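Visit to the Fusta furniture works open day, August

Fusta opens its workshop to the public once a year, and this August I finally got there. The works is 30 minutes by bus from the station, in a former cannery on the edge of the industrial estate. Entry was free but you had to book a time. I had the 10 o'clock tour, which was led by Kwame Dogbe, the production manager.

We started in the timber store. Most of what Fusta uses is spotted gum and blackbutt, bought in rough and left to settle for 16 weeks before anyone cuts it. Each stack has a card with the date it came in and the moisture readings written in pencil. Kwame let us try the meter on a few boards. The store is kept dim and smells strongly of sawdust and linseed.

The machine hall was louder than I expected, even with only the thicknesser running. Earmuffs were handed out at the door. The oldest machine is a Jemton bandsaw that came with the building, and the operators still prefer it for curved chair legs. Offcuts go to a school woodwork program or into the boiler that heats the glue room in winter. 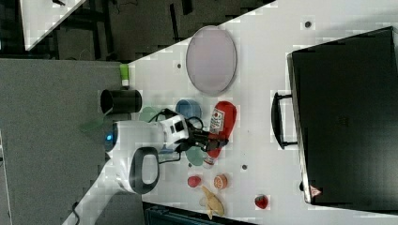
Upstairs is the finishing room, where Fereshteh Farahani runs a team of six. They use a hardwax oil, two coats on chairs and three on dining tables, with a light sand by hand between coats. She had sample boards showing the same timber after one, five and ten years of use. The older boards had gone a deep honey colour. Somebody asked about water rings and she said to rub them out with fine steel wool and re-oil the spot.

The showroom was the last stop. The Opoku dining chair is their best-known piece and sells for $447. I sat in it for a while and found the back a bit upright for my taste, though my sister liked it. The Turkeo bench was more comfortable and can be ordered in any length up to 2 metres. Delivery within the metropolitan area is included, but regional orders are quoted separately.

The tour finished just before noon. There was a sausage sizzle in the yard and a table of seconds at reduced prices, mostly stools and chopping boards. I bought a small stool with a knot in the seat. Parking is limited, so take the bus if you can, and wear closed shoes or you won't be let into the machine hall.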